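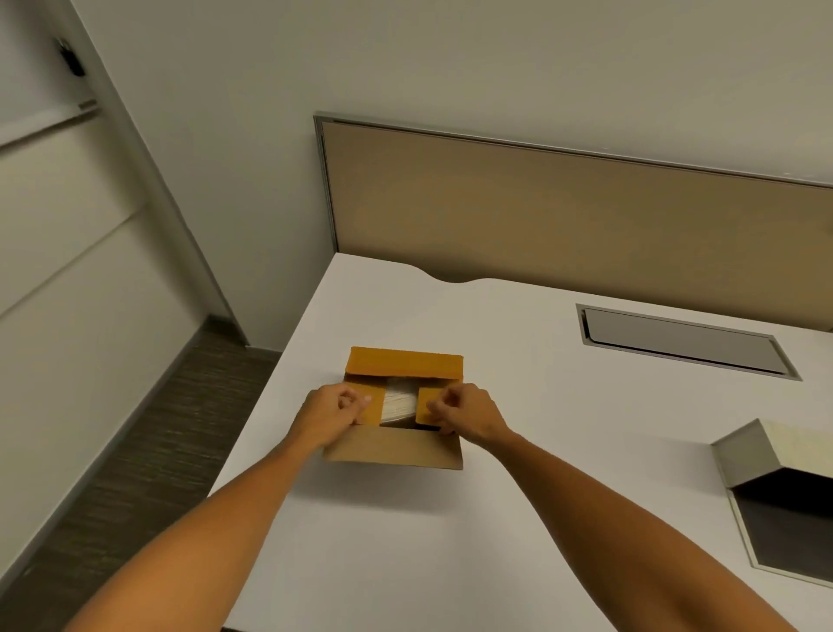 Friday, May. Glue shop notes, wk 2 of the starch trial

Started late, compressor down till 9:40. Vatwood sample sheets came in overnight and had been left by the roller door, so gave them the morning to settle before touching anything. Should have been longer. Gauge in the rack said damp, didn't write the number down, sorry.

Paste: same recipe as Tuesday's but cut the borax back a touch. Batch 3 is the one to look at. Batches 1 and 2 both went stringy on the brush and I binned 1 outright. 3 spread clean, held its body for most of an hour in the open pot, skin on top after that. Stir it in, don't scoop it off, we lose too much.

Cooked to 116 F by the pot probe. The hand probe disagrees with the pot probe again. Somebody please pick one and put the other in the drawer. I've been going by the pot one all week so lets stay with that until the trial is done.

Pull tests, afternoon:
- Batch 2 on Vatwood sheet: let go at the glue line, no fiber tear at all. Bad.
- Batch 3 on Vatwood: good fiber tear across most of the strip, weak at one corner (my brushing I think)
- Batch 3 on the old Meinecke stock: best of the day. Paper ripped before the joint did. Meinecke is thirstier so maybe that's all it is.
- Batch 3 on coated side: forget it. Slides around, never grabs. Need the Korkell stuff for coated or scuff it first.

Scuffed a few with the gray pad to see. Better, but ugly, and you can see it through the ink. Jevstead won't take that on a printed piece. Fine for a hidden tab.

Clamp time. Been leaving them under the plate over lunch, which tells us nothing useful since the line won't ever wait that long. Next round do short ones, pull them early and pull them often. Write the time ON the strip in pencil, not on the tray. Two trays got swapped today and I had to throw out a set that was probably fine.

Smell: batch 2 is turning already. Sour when you lift the lid. Dont keep it over the weekend. 3 seems ok, left a jar on the windowsill and one in the fridge, labeled, please don't tidy them.

Jevstead want 2,000 of the small size if the joint passes, and they want an answer before we have really got one. Told them we're still pulling strips. They asked about cold storage too. We have not done cold at all. Add to list.

List
cold test, batch 3, both stocks
short clamp times
remake batch 3 from scratch, see if it comes out the same (big one!!)
order borax, nearly out
weigh the water instead of using the jug, the jug lines are rubbed off
new brushes, the wide one is sheding into everything

Pot is soaking in the left sink. Probe is wiped and back on its hook.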